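Divided cartons for PSU harnesses: torn dividers and snagged leads
Posted in Bench & Rework by edamasceno_w, December
Last updated 4:10 PM

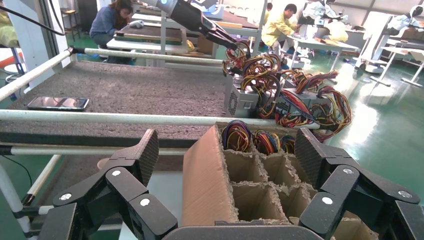
Re: what I'm asking

Power supplies come to the bench with the leads attached. Coiled bundles go into a cardboard box with a corrugated grid insert, one bundle per cell. The top edges of the dividers are ragged and the loops sit just above the rim. Bench surface is gray speckled felt. Two questions: does anyone have a divider material that survives repeated use, and is it worth tying the leads before the units reach the bench?
Welington Damasceno

flokelton_bench wrote:
Tie first. A supply with free leads tangles with its neighbor as soon as you set the two side by side. We use one reusable strap per harness, 2 inches from the connector end. Untangling was the slowest step we had.

ebrandao wrote:
Disagree on strapping first. If the unit gets tested, the strap comes off again and you have handled the harness twice. Test, coil, strap, box. Keep untested units far enough apart that the leads don't cross.

On the dividers: corrugated tears at the slots and along the top edge. Connector latches catch the flutes. We moved to fluted plastic inserts from Prindura and got 134 cycles out of the first set before a slot split.
Everaldo Brandão

keltura88 wrote:
Plastic inserts are fine until you price them. For outgoing stock I would stay with cardboard and replace the insert on every trip. We ran 3720 harnesses that way last year and scrapped 8 for latch damage. Fold a strip of kraft tape over the top edge if you want a second trip out of it.

ebrandao wrote:
Tape lifts where the dividers cross. Tried it.

keltura88 wrote:
Then you used the wrong tape. Water-activated, pressed down and left overnight.

flokelton_bench wrote:
Separate point. Felt holds wire clippings. If bare supplies sit on it, brush it down every shift. A Živković dissipative mat wipes clean and the cases slide less.

edamasceno_w wrote:
Felt stays for now, it keeps the cases from getting scratched. I'll run one box with taped dividers and one with the plastic insert, same harness type in both, strapped after test. Will post the tear counts.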